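Teleoperation demo with headset in a showroom: what distance and what rules for the operator?

Posted by Bujar Zupan
January 19, 2021

Hello all. I am responsible for the demonstration area in a small technology centre. In May we will open a stand where a person with a VR headset moves a humanoid upper body with two arms and five-finger hands. The visitors may watch, and later in the day some of them may also try the headset.

The supplier, Tesow, gave us a manual of 160 pages, but it is written for a laboratory. It says "keep unauthorised persons outside the working space" and it does not say how to do this when the whole purpose is that people come and look. Our other machines are simple for me, they stand inside a yellow line and run a fixed programme. With this one the motion depends on a person who cannot see the room.

My questions are these. Is a rope barrier enough, or must it be a fixed fence? May the operator stand inside the reach of the arm? And who should hold the stop button? I have read parts of ISO 10218 and ISO/TS 15066, but I am not sure they are meant for this kind of use. I ask about good practice, I know that the legal answer depends on the country.
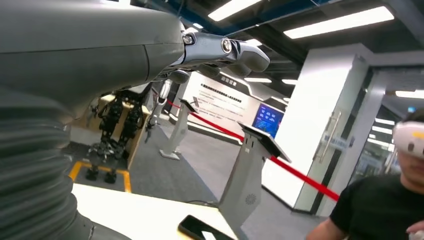 I should add that our insurance company wants a written risk assessment before the opening. I have made a first draft and under "foreseeable misuse" I have only one line, so I am afraid that I forget many things.

Nga Lã

I did such a work for two years at Lò, also with headset control, so I will try to answer in your order.

The rope. A rope tells people where to stop, but it does not stop them. A child goes under it and an adult leans over it to take a photo. If you use only a rope, measure the full reach of the arm with the fingers straight, add the length of an adult arm, and put the rope outside of that. When the room is too small for this distance, you need a real barrier or a scanner which stops the robot. Please measure from where the hand can go, not from the base. We made this mistake with our first floor plan and had to do it again.

The operator. No, I would not allow it. The person in the headset does not see the real arm, or sees it only through a camera with a delay. Mark a separate place on the floor and check that the two areas do not touch. People with a headset walk slowly away from their place without feeling it. A thin rubber mat helps very much, the feet notice the edge.

The stop button. It belongs to a second person, without headset, who does nothing else. He does not explain the robot to visitors and he does not answer the phone. The operator can have also a stop on the controller, but do not count it as your main one.

Some other things from our checklist, maybe useful for your draft:

The robot must hold its position when tracking is lost, and it must not jump to the new hand position when tracking comes back. Test this before every opening by covering the sensor.

Limit speed and force for the show in the safety controller. A limit set only in the headset software is not enough.

Nothing stays on the table that is not part of the demonstration. Phones, keys and cups go in a box.

Before someone takes the headset off, the supervisor says "paused" and waits until the robot is really paused. The movement of the hands to the head is a big movement, and the robot will follow it.

About the standards: ISO 10218 is for industrial robots, so you are right that it does not fit completely. I would use ISO 12100 for the method of risk assessment, and take the others as help. Write down why you decided each thing.

grernier_fan

we just use a rope and it was always ok. 1,000 visitors and no accident. I think you worry too much, the arms on these are not so strong. Put a sign.

Bujar Zupan

Thank you Nga Lã, this is very helpful. I did not think at all about the moment of removing the headset, it goes into the draft today. I will also ask Tesow in writing what the arm does when tracking returns, since the manual only describes the loss.

To the other answer: thank you too, but my insurer will not accept a sign. Can you say which type of arm you have, and what force limit is set?

Nga Lã

Ask them also about loss of power. Our older Atberg arm went down slowly when the brakes were released for service, and a hand between the arm and the table would be in a bad place. If yours has a manual brake release, write in the procedure who may use it, and keep 2 people there when it is done.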